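Unit 4 notes: planning and budgeting a two-arm bench cell
Instructor: Ruairi Guthrie

Read these before the October lab. Bring a draft budget on one sheet of paper. The numbers do not have to be final, but every line needs a source.

## 1. Start with the task

Write down what the arms will handle before you open a catalog. List the object, its rough size, and where it starts and ends. A cell that moves small packets needs different grippers and a different reach from one that lifts jars out of a tray.

The most common mistake in last year's plans was pricing the arms and stopping there. In the Ralovdale plan, the arms were 69 percent of the first draft. By the final version the frame, spares, and labor had pushed that share well down.

## 2. What goes on the equipment list

Use these headings in your budget:

- Arms and grippers
- Controller boards and power supplies
- Frame, rails, and mounting plates
- Cables, plus spare cables
- Floor and wall panels
- Cameras and camera mounts
- Test objects and holders
- Assembly time, in hours

Mounting is easy to underprice. Both arms in a cell like this share one grooved front rail, so the rail has to be stiff and the base plates have to match. Allow for drilling or buying plates, screws, and a second set of screws.

Cable length is measured along the arm with slack at every joint, including the run down to the boards. Do not use the straight-line distance.

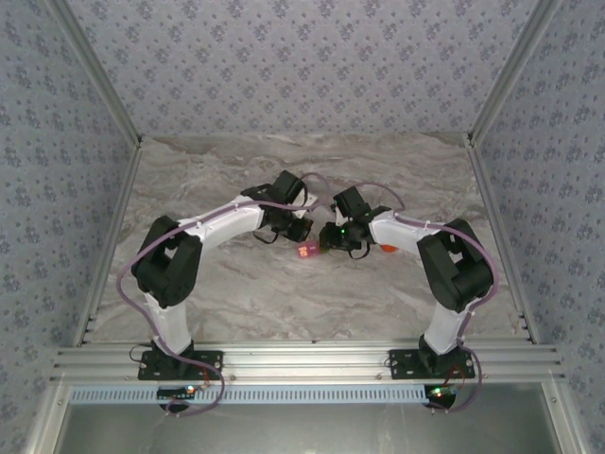
## 3. Reach and spacing

Base spacing decides how much of the floor both arms can get to. If the bases are too far apart, a handover is impossible. Too close, and the elbows collide. Mark out both reach circles on paper and shade the overlap. Put the handover point inside the shaded part, with room to spare.

Order the frame after this step. Cut extrusion cannot be returned to most suppliers, and Stanano adds a fee for a second cut list.

## 4. Test objects and holders

Objects get their own budget line. Students leave them out and then borrow things from the kitchen, which makes results hard to compare from one group to the next.

For each object, write down:

1. Width at the point where the gripper will close, compared with the maximum jaw opening.
2. Surface. A smooth, rounded side gives less to hold than a lip or a collar.
3. How it is kept upright. A grid holder with an opening near the container's width keeps the start position repeatable.
4. View from the wrist camera. At close range one container can hide most of what is behind it, so price a fixed camera as well.

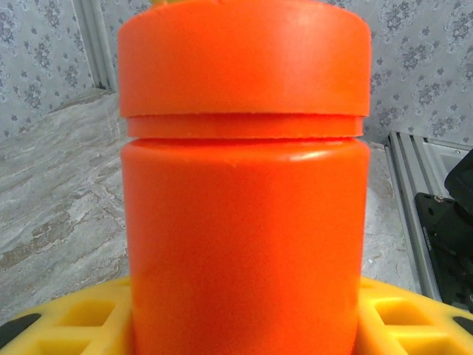 5. Number of copies. Order spares of anything molded or printed, and keep them from the same batch.

## 5. Quotes and lead times

Get quotes from at least two suppliers. For the class exercise, use the Plitik and Worku price sheets in the course folder. Plitik quotes 4 weeks on arms and Worku quotes 9, but the Worku price includes the controller boards. Compare totals for the complete cell.

Add 15 percent for contingency. Show it as a separate line and do not spread it over the others.

## To hand in

- One-page budget
- Reach sketch with the overlap shaded
- Object list, using the points in section 4
- Order schedule, longest lead time first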